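**Praver pauses key-turning cells after gripper fault**

Praver has stopped unattended running on its padlock test cells after a gripper closed without a command while an operator's hand was inside the guarded area. The operator was bruised across two fingers and went back to work the same afternoon. The cells test small brass locks by turning the key, releasing the shackle and closing it again.

The fault happened in January on a cell supplied by Dastetti, which built the arms and the two-finger grippers. According to the site report, the arm had halted with a position error after dropping a lock. The operator opened the side door, which put the cell into its safe stop, and reached in to put the lock back on its mark. The arm stayed still, as it should have. The gripper did not.

The safe stop on these cells removes power from the arm joints but leaves the gripper supplied, so that a held part is not dropped on a door opening. In that state the gripper is meant to ignore motion commands. The report found that a close command sent just before the halt had been kept in the gripper controller's buffer. When the controller restarted its link 32 seconds later, it carried out the stored command at the normal closing force of 70 newtons.

Negin Jalali, who led the review for Praver, wrote that the door switch, the safety relay and the arm controller had all worked as designed. "The gripper was treated as a tool and left outside the safety circuit," the report says. "It should have been treated as a moving axis."

Records from the affected cell cover 3,220 test cycles. Jalali's team went through them and found 176 halts with a position error, most of them after a lock had shifted while the key was being turned. In four of those halts the gripper moved after the stop. None had been reported. The log recorded each as a routine link restart, and the change in finger position was stored in a separate file that was not being checked.

Worn finger tips may have added to the number of halts. The report notes that a worn tip holds the lock body less squarely, which lets it rotate under load, but it does not give wear as a cause of the unexpected closing. 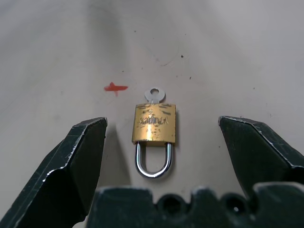
Can the cells still be used while the fault is open? Only with an operator present, at reduced closing force, and with the gripper supply switched off by hand before the door is opened.

Dastetti has issued new gripper firmware that clears the command buffer on any loss of link. Praver has fitted it to one cell and is repeating the halt sequence there with a force gauge between the fingers. A wiring change will follow, putting the gripper supply behind the same relay as the arm. Parts held at the moment of a stop will then be released, and a catch tray is being added under the key-turning position.

Ostapchuk, which runs two cells of the same type, has been told of the findings and has made the same change to its door procedure. Unattended running at Praver will stay suspended until the wiring work has been inspected.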